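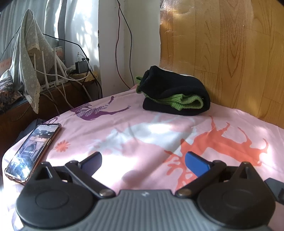
How often should you look after the finger pads on a gripper? Every 200 picks for a wipe and every 400 for a proper look, if you want the figures I've settled on, and sooner if things start slipping.

I arrived at those figures the slow way. The gripper is a Griltier, the two-fingered sort, and for its first weeks I looked after it exactly as I look after my bicycle, by being surprised when it stopped working. The manual has a page on maintenance. It is a good page, and I recommend reading it before January.

My trouble was fluff. I fold clothes with the thing, or rather I attempt to, and cloth sheds. A little lint on the pad makes no odds. A felted layer of it turns a perfectly decent grip into a polite suggestion, and a sleeve slides out halfway up. I spent one evening adjusting the closing force, went too far, and produced a shirt with a permanent crease in the shape of my impatience.

Szu-yu Chou asked whether I had cleaned the pads. I said of course. Then I went and cleaned the pads.

The routine now: damp cloth, no solvent, wipe from the root of the finger to the tip. Let it dry. Open and close it 5 times by hand and listen — a dry pivot ticks, and a happy one says nothing at all. If it ticks, one small drop of oil at the pin and wipe off whatever comes out the other side. Oil on a pad is worse than fluff, as a pillowcase of mine can confirm.

Check that both fingers reach the middle together, too. Mine had drifted by 2 mm, and I had been blaming the towels. Two screws behind the cover put it right, once I'd found the one that rolled under the bookcase.

Spare pads are on order from Lolau. Still waiting.

28 Jan 2022

Print this post
E-mail this to a friend

Recent posts
Socks, and why I've given up on them
Sum-yee Lai's trick for stiff hinges
The Homlow charger: a grumble
Tidying cables, part two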